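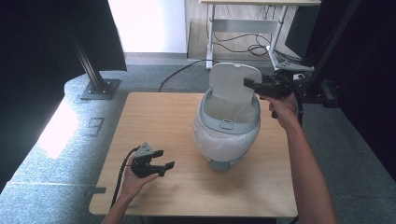

Lid task, week 5 of the manipulation studio. Posting notes as a thread so the other two teams can stop asking in the hallway.

Setup: two hand-held grippers, one operator, one small can with a hinged lid and a bag already in it. Each demo starts from the lid state written on the card. We record both hands even when only one does the work.

Our team is me, Faustine Langlois and Reto Prantl. Faustine owns calibration. Reto owns the training runs on the Dilik machine. I do most of the demos and all of the labeling, and I lost the vote on that.

Count as of this afternoon: 86 usable demos. Usable means both trajectories are complete, the timestamps line up, and the lid ends in the state the card asked for.

Most rejects come from tracking dropouts. If the operator rotates the wrist too far on the approach, the pose estimate jumps and the trajectory gets a step in it. The filter hides small steps. It does not hide large ones, and we would like it to stop trying.

Fix for now: approach the lid from the side with the jaws held level. Slower, less natural, far fewer jumps. Reto wants the natural version back once the new tracking config is in. I want to see the config first.

Second problem is the bag. The policy trained on our first batch did fine on a bare can and poorly on a lined one. The plastic folds over the rim differently every time, and the first batch had the same liner left in place for the whole session. We now refit the bag every 5 demos.

Refitting costs time. It also means the rim looks different across the set, and that variation was missing from the first batch.

Labels, for anyone merging with our data: approach, contact, swing, release, retreat, idle. That makes 6. Team Royer uses one label for contact and swing together. Please don't convert ours to yours – convert yours to ours, or leave both and we'll write a mapping.

Contact starts at first touch, judged from the gripper view. If you can't tell within a couple of frames, mark the later one. Faustine and I labeled the same batch separately and nearly all of our disagreements were on this boundary.

The idle hand: hold it over the table, jaws pointed in, and keep it there. In the early demos mine drifted down toward my lap whenever the other hand was working. The policy learned the drift. It is a very faithful student.

Cable note. Route each gripper cable off its own side of the table before you start. If they cross, you feel the pull on the return move and it shows in the velocity plot as a dip just before release. I threw out a full morning over that dip.

Question from Team Bosholm: why not script the lid motion, given that it's one hinge? You could, for this can. The assignment is graded on a can we haven't seen, placed by the instructor, bag included.

Next up: lid half open as a start state, and the can rotated so the latch tab faces away from the operator. Reto expects the rotation to break everything. I expect it to break the approach and leave the swing alone. We each wrote down a prediction in the Enlow notebook before the run.

Training starts at 6 tonight. Plots go in the shared folder under lid_v2. Please don't rename the folder again.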